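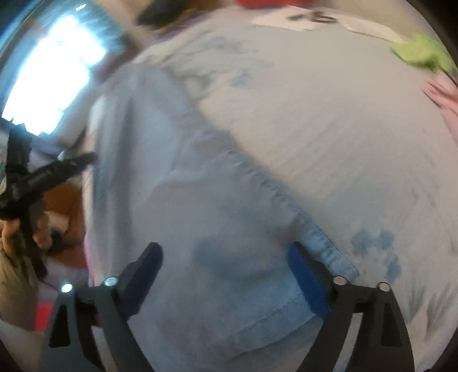
House rules for recording with hand-held grippers

Written for the Lekota folding sessions, September 2020, by Siyabonga Masilela

We adopted these rules after throwing away 227 recordings in one go. Most had been spoilt by us and very few by the equipment, which took it well.

Before you start

1. Wipe the pads. Lint builds up and cloth begins to slide.
2. Check the pivot screws by hand. If one turns, stop and tighten it. Do not "see how it goes".
3. Open and close each gripper fully, twice. Stiff ones go back on the shelf with a note. "Broken" is not a note.
4. Agree what counts as finished. Wuvis and Pravusa once had two different ideas of a folded shirt, and we learnt this at recording 813.

While recording

5. Take hold of cloth by a hem or an edge where you can. A fistful from the middle teaches the robot to grab fistfuls from the middle, and it is a keen pupil.
6. Close the jaws before you lift. Thin strips need both fingers square to the fabric.

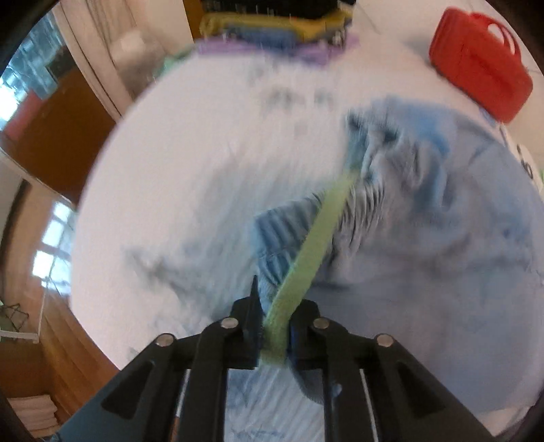 7. Move at the pace of someone who is paid by the hour. Quick tugs blur the picture.
8. Keep your free hand off the cloth. If you help, even a little, mark the recording as helped.
9. If you drop something, pick it up with the gripper and carry on. Dropped and recovered is useful. Dropped and sworn at is useful with the sound off.

Afterwards

10. Label each recording the same day. Memory is not a filing system, as anyone who went through the Skirnberg batch (1,552 files, many called "test") will confirm.
11. Never delete a failure. Move it to the failures folder, which has plenty of room.
12. Park grippers with the jaws open.

The rules get another look in December. Complaints in writing, please.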